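Comunidad Hogar y Reformas > Suelos y paredes

Quitar restos de adhesivo de cinta en un suelo de tarima barnizada

Pregunta

Buenas. Nos hemos mudado hace poco a un piso de alquiler en Trivville y los inquilinos anteriores tenían las alfombras pegadas al suelo con cinta de doble cara. Las alfombras se las llevaron, la cinta la arrancaron a medias y quedan unas franjas pegajosas por todo el salón y parte del pasillo. La tarima es de roble barnizado, no aceitado, y según la casera se lijó en marzo.

He probado con agua caliente y friegasuelos y no hace nada, solo se pone blanquecino y luego vuelve a estar igual. En una esquina rasqué con una espátula metálica y dejé dos marcas, así que he parado. En la ferretería me ofrecieron un quitaadhesivos de la marca Rezaei, pero en la etiqueta pone "no apto para superficies lacadas" y no sé si el barniz cuenta como laca.

¿Qué usaríais? La fianza es de 1.000 y no quiero perderla por esto. Las franjas tienen el ancho normal de una cinta y la más larga va casi de pared a pared.

Respuesta 1 (13 votos, marcada como útil)

No uses el quitaadhesivos sin probar antes. Muchos llevan disolventes que ablandan el barniz, y da igual que lo llamen laca o barniz. Acetona tampoco, ni disolvente universal.

Lo que a mí me funcionó en un suelo parecido fue aceite de girasol. Empapas un trapo de algodón, lo dejas encima de la franja unos veinte minutos y después empujas el pegamento con una tarjeta de plástico de las caducadas. Sale en rollitos. Lo que quede se frota con el mismo trapo en el sentido de la veta. Luego hay que quitar el aceite con agua templada y una gota de lavavajillas, trapo bien escurrido, y secar enseguida.

Si el adhesivo está muy seco, dale antes con el secador a temperatura media, sin parar en el mismo punto. Cuando lo notes blando, tarjeta. La pistola de calor no la uses, levanta el barniz en segundos.

Ve por tramos de medio metro. Si lo haces todo de golpe el aceite se extiende y acabas patinando por el salón. En las juntas entre tablas pon poco, que si se cuela cuesta sacarlo.

Para las dos marcas de la espátula, si no han llegado a la madera, un lápiz de cera del tono del roble las disimula bastante. Si han llegado, habla con la casera antes de tocar nada.

Respuesta 2 (4 votos)

Alcohol isopropílico, pero prueba primero detrás de una puerta o debajo del sofá. Una gota en un bastoncillo, esperas un minuto y miras si el barniz se queda mate o pegajoso. Si no cambia, adelante, con el trapo apenas húmedo. Si cambia, olvídate y tira del aceite que te han dicho. Al agua los barnices suelen comportarse peor con el alcohol, y si lo lijaron hace poco es fácil que sea de esos.

Y haz fotos de todo antes de empezar, con la fecha. En mi caso, en Zirville, la agencia quiso cobrarme 1.691 por un lijado completo y al enseñar las fotos de la entrada lo dejaron en nada.

Respuesta 3 (0 votos)

Yo le puse una alfombra encima y listo. Para la próxima, antideslizante de rejilla sin pegamento, lo venden por metros en Pundby.

Comentario de quien pregunta

Gracias a los tres. Hice la prueba del alcohol detrás de la puerta y se quedó mate, así que aceite y secador. Llevo el pasillo terminado y va bien, aunque es lento.
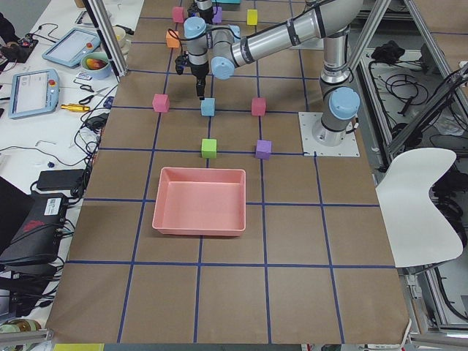

Me falta el salón, que lo haré por tramos como decíais. Con las marcas de la espátula voy a esperar a que venga la casera y las vea ella.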